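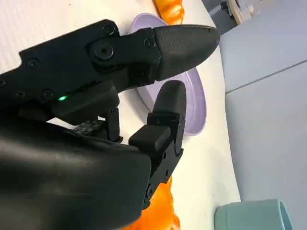 Section 2. Planning, Budgeting and Ordering

2.1 Purpose of this section

This section is intended for the person responsible for purchasing an Etlow tabletop arm and preparing the site for it. Complete all of the steps before a purchase order is issued. Installation and first power-on are covered in Section 3.

The steps apply to single-arm stations used for light handling of tableware and similar household objects. For stations with two or more arms, complete one worksheet per arm and one site form for the whole room.

2.2 Before you begin

Have the following ready:

Planning worksheet (form P-1)
Site form (form P-2)
Tape measure and a small level
Kitchen scale or postal scale
A sample of each object the arm will be expected to handle

2.3 Define the work

1. List every object the arm will handle. Give each type its own line on form P-1. Plates, cups and food-shaped items must be listed separately even when they will be used on the same table.

2. Weigh each object and enter the result in grams. Objects over 300 grams must be marked "H" in the right-hand column. The standard fingertips are not approved for these objects.

3. Measure each object at the point where it will be gripped. For a plate, this is the thickness of the rim. For a cup, record both the wall thickness and the outside diameter, as the arm may be programmed to hold it either way.

4. Note the surface of each object. Use the terms "matte," "glossy" or "uneven." Glossy and uneven objects may require the padded fingertip set, which is ordered separately.

5. Mark any object that will be placed on or taken from a plate. These tasks need clearance for both fingers over the rim, and the clearance must be checked with the fingers open as well as closed.

Note: Replacement objects should come from the same maker as the originals. A change in rim height or cup shape may require the grip positions to be taught again, and the labor should be charged to the operating budget.

2.4 Choose the gripper

6. Compare the measurements from step 3 with the opening range printed on the gripper data sheet. If any object falls outside the range, do not order the gripper. Contact the supplier for an alternative.

7. Decide whether a wrist camera is required. A wrist camera is recommended where objects will not be returned to fixed positions. Allow for the camera, its bracket and its cable as three lines in the budget. The bracket is not included with the camera.

8. Confirm that the status light on the gripper will be in view from the operator's chair. If it will not, add the remote indicator to the order.

9. Order spare fingertips with the arm. Two sets are sufficient for the first year at most sites. Sites running more than one shift should order four.

Caution: Fingertips made for the Prornik gripper resemble those of the Etlow gripper but use a different screw length. Fitting them may damage the finger joint and will void the warranty.

2.5 Prepare the table and surroundings

10. Select a table with a smooth, level top. A white or light-colored top is preferred where a camera will be used. Avoid mirrored or high-gloss finishes.

11. Measure from each edge of the table to the nearest cabinet, wall panel or appliance. Enter all distances on form P-2, including those on sides the arm is not expected to reach.

12. Check for fixtures that project above the table, such as knobs, handles and shelf ends. Enter the height and depth of each.

13. Where the table has a curved edge, mark the working area with tape 15 centimeters inside the edge. Objects should be stored and presented inside the tape.

14. Confirm that a grounded outlet is available on the same wall as the table. Extension cords are not permitted. If an outlet must be added, obtain the electrician's quotation now and attach it to form P-1.

Caution: Do not place open containers of liquid on the table while the arm is powered. Cups used for handling work must be empty.

2.6 Prepare the budget

15. Enter the quoted price of the arm, gripper and controller on the first page of form P-1. Use the written quotation only. Catalog prices do not include the controller license.

16. Add the accessories identified in steps 4, 7, 8 and 9.

17. Add site costs, including electrical work, table, floor marking and removal of any fixtures noted in step 12.

18. Add training. Each operator requires one full day of instruction before working alone at the station. Include wages for the day as well as the course fee.

19. Add first-year upkeep. This covers fingertips, cable inspection, fastener checks and one service visit.

Note: A reserve should be held until the station has been accepted. Unused reserve may be released once form A-4 has been signed.

Note: Leased equipment is entered on page 3 of form P-1. The lease offered through Mollach covers the arm and controller. Grippers, cameras and fingertips must be purchased outright.

2.7 Place the order

Send forms P-1 and P-2 together to the Rajput order desk, extension 3822. Orders received without form P-2 will be held and will not be assigned a delivery week.

Quotations are valid for 19 business days. If a quotation expires while the forms are under review, request a new one and correct the totals on page 1 before sending.

On receipt of the order confirmation, check the following against your worksheet:

Gripper model and opening range
Fingertip type and number of sets
Camera bracket, if ordered
Cable lengths
Delivery address, including floor and door width

Report differences in writing before the shipping date. Changes requested after shipping are handled as returns. See Section 9.

Section revised Aug 30, 2021. Replaces the July edition.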